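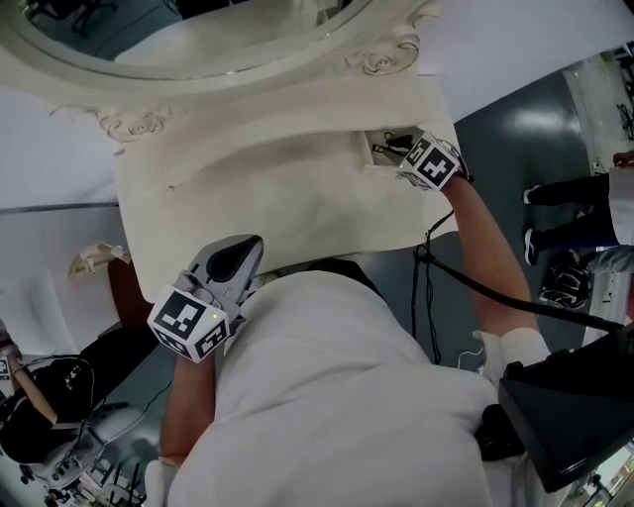

第4章 引き出しと天板まわりを整える

鏡の取り付けまで終わったら、いよいよ楽しいところです! この章では、ドレッサー「Jimness」の引き出しを整え、毎日使う小物に居場所を作っていきます。急ぐ作業はひとつもないので、お気に入りの飲み物でも用意して(天板には置かないでくださいね)、ゆっくり進めてください。

4-1 始める前に

用意するもの
・乾いた柔らかい布 2枚
・引き出し用の敷き紙、または薄手のフェルト
・小さな箱や仕切りトレー
・しまいたい小物

幅90cm、奥行き54cm以上の平らな場所を、ドレッサーとは別に空けておきましょう。床にシーツを広げるだけでも十分です。小物をいったん全部並べてみると、しまう場所がぐっと決めやすくなります。

注意:鏡の枠にあるバラや渦巻きの飾りを持って、本体を動かさないでください。彫りの細い部分が欠けるおそれがあります。移動は必ず二人で、天板の下の枠を両側から支えて行います。

4-2 引き出しを整える

1. 左右の引き出しを一段ずつ、つまみを持ってまっすぐ手前に引きます。斜めに引くと角が枠に当たり、白い塗装がこすれます。

2. 引き出しの中と、奥の空間を乾いた布で拭きます。木くずや梱包材のかけらは奥の角にたまりやすいので、布を指に巻いて隅まで届かせてください。

3. つまみのゆるみを確かめます。ぐらつくときは、つまみを押さえながら内側のねじを締めます。手で軽く締まるところで止めてください。締めすぎると板にひびが入ります。

4. 敷き紙を底の内寸より少し小さめに切り、しわのないように敷きます。ここは思いきって好きな柄を! 開けるたびに目に入るので、本当に気分が上がります。

5. 引き出しを戻し、空のまま三回ほど開け閉めします。途中で引っかかるときは、一度抜いて左右の高さを見直してください。

メモ:つまみをなくしたとき、または傷めたときは、部品番号664でお取り寄せいただけます。ご注文の際は「Jimness 引き出し用つまみ」とお書き添えください。

4-3 小物をしまう

1. 並べた小物を、毎日使うもの、ときどき使うもの、しばらく使っていないものに分けます。最後の山は、この機会に中身や使用期限を見ておくと安心です。

2. 鏡の下の段にある小さな引き出しには、指輪、ヘアピン、ビューラーなど、細かくて迷子になりやすいものを入れます。金属のものは小箱や布袋に入れると、引き出しを動かしても音が立ちません。

3. コードのある道具は、ゆるく輪にして留めてからしまいます。コードの端が引き出しの口からはみ出ていないか、閉める前に必ず見てください。はさんだまま何度も開け閉めすると、被覆が傷みます。

4. 背の高い瓶は下の段の奥、低いものは手前に置きます。鏡の前がすっきりして、顔を近づけたときに袖が当たる心配も減ります。

5. 天板の中央は広く空けておきましょう。両ひじを軽くのせられるくらいの余白があると、アイメイクのしやすさがまるで違います。

警告:使った直後のヘアアイロンやドライヤーを、天板や引き出しの中に置かないでください。塗装が変色し、火災の原因にもなります。完全に冷めてからしまってください。

注意:開いた引き出しに体重をかけたり、手をついて立ち上がったりしないでください。お子さまがぶら下がると本体が傾くことがあります。使い終わったら、すべて閉めるのを習慣に。

4-4 仕上げの確認

・引き出しがどれも軽く開き、奥まで閉まる
・つまみがゆるんでいない
・鏡の角度がぐらつかず、座った位置で顔全体が映る
・コードが床に垂れて足に触れていない

鏡は椅子に座ってから角度を合わせると、一度で決まります。昼と夜では映り方がずいぶん変わるので、ぜひ両方で試してみてください。窓からの光で見る肌の色は格別です!
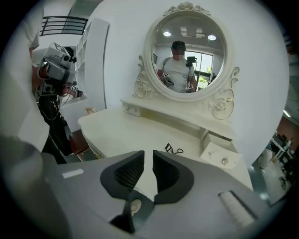
引き出しの動きが重くなってきたら、何を塗ればよいですか。

無色のろうそくを、引き出しの底の両端と枠の当たる部分に薄くこすりつけてください。そのあと数回開け閉めし、余ったろうを布で拭き取ります。食用油や潤滑スプレーは、白い塗装に染みを残すことがあるので使わないでください。湿気の多い時期だけ重くなる場合は、中身を出して一晩開けておくと軽くなることがあります。

メモ:それでも動かないときは無理に引かず、付録の199番「引き出しの調整」をご覧ください。

お手入れの方法は第5章に続きます。彫り飾りのほこりには柔らかい筆がとてもよく働くので、一本用意しておいてくださいね。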